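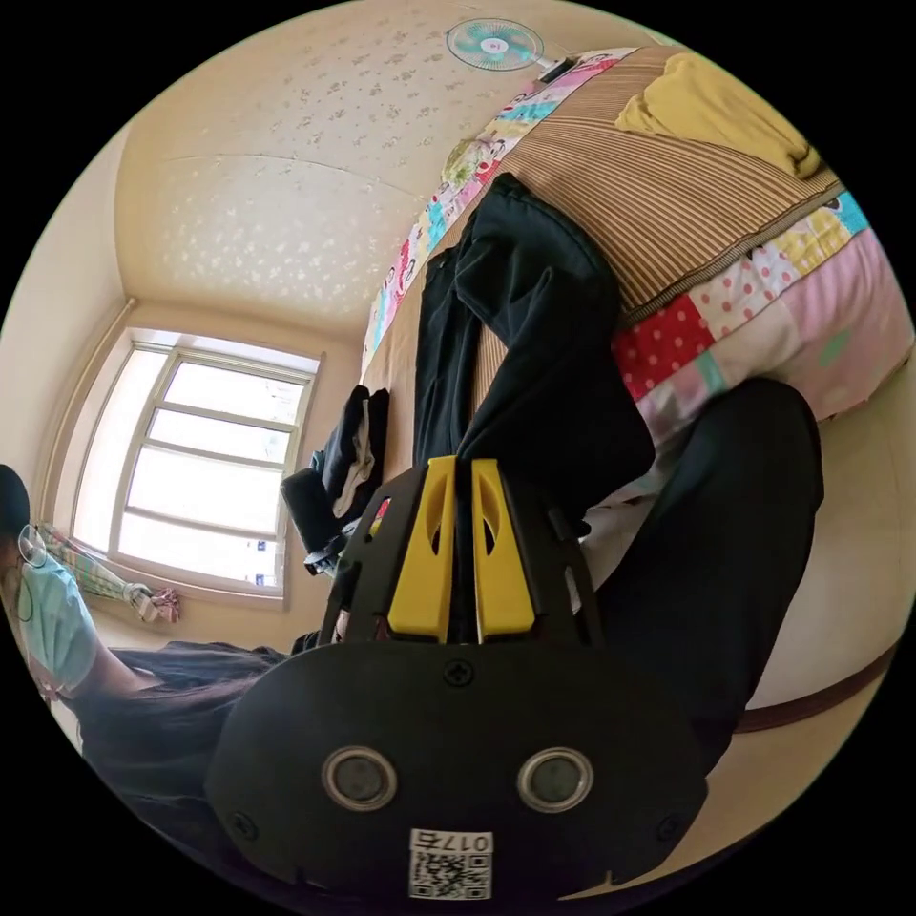 April 2, 2023

Spent the morning losing an argument with a clock. The tracker says the hand starts closing before it arrives at the cloth, and the finger width log says it starts closing after. Both were recorded on the same device, by the same me, and one of them is lying by a few hundredths of a second, so the policy has been dutifully learning to pinch air.

I had blamed the network for this since January. I gave it more layers. I gave it fewer layers. I changed the learning rate with the confidence of a man adjusting a thermostat that isn't connected to anything. Then last night I plotted the two signals on one axis, a thing I could have done in ten minutes at any point this winter, and there it was, a nice steady gap the width of my thumb on the screen.

So, latency. The resampler in Fokadel assumes every stream is stamped when it is captured. The width stream is stamped when it is written. I wrote that line. The comment above it says "fine for now."

Fixed it, or moved it. I now estimate the offset per episode by sliding one signal past the other until they agree, and then subtract. On most episodes the number comes out nearly the same, which is encouraging. On a handful it comes out enormous and negative, meaning the fingers closed in the future. Those are the ones where the hand hardly moves and there is nothing to line up. I put in a rule that falls back on the median when the peak is flat, then spent an hour deciding what flat means. Flat means 0.2. Don't ask, future me. It came from looking at squiggles and getting hungry.

Then the other half, tracking. Bedrooms are hard. Daylight through a window turns a good part of the picture white, and the features that should be living there go away. The ceiling offers a few faint speckles and wishes you luck. What saves us is the bedding. A patchwork quilt with dots on it is the best calibration target I have ever failed to buy, and the tracker hangs on to those squares like a cat on a curtain. The trouble is that the clothes are lying on top of it, the clothes are black, and the whole task is to get the fingers close to the clothes. As the camera goes in, black cloth fills the middle and the feature count drops off a cliff at exactly the moment I care about.

Also, fabric moves. The mapper believes in a rigid world, which is touching. Every time a sleeve gets lifted, it decides that the sleeve stayed put and the house went up.

What I have for that is a mask. The gripper body is already masked out, it being always in the same spot at the bottom and very confident about its own corners. Today I stretched the mask upward to take in a wedge ahead of the fingertips, but only once the width starts to shrink. This needs the width to be on time, so this morning's bug was a lid on this afternoon's. I'd like to claim I planned it in that order.

Reran the full set after lunch. 1478 episodes in, 231 rejected for lost tracking. Before the change it was 300. I had hoped for a number I could boast about and got one I can put in a table. Fine. The rejects are mostly fast turns now, where the view swings from bed to ceiling and back, and no mask will cure that. The old map drift, where the bed slid off toward the window over the course of an episode, I saw only once while scrubbing through, and I scrubbed for a long time.

Stitmont crashed twice on the rerun, both times at frame 3811 of the same file, both times with the message "unknown error: success." I skipped the file. I wrote "skipped the file" in the notes so it would look like a method.

Training is going on the fixed set as I write. The loss is lower than the old one, but the old one was also low, right up to the moment it closed on nothing, so I am not going to sit here and be flattered by a curve. Things to do tomorrow before touching any model whatsoever:

Stamp the width at capture, in the recorder, the way it should have been.
Move the flat threshold out of the code and into the config.
Check whether the old Trurnico episodes have the same offset or a worse one of their own.
Delete the comment.

Did the last one tonight, to have something finished. Committed it by itself. The diff is one line, red.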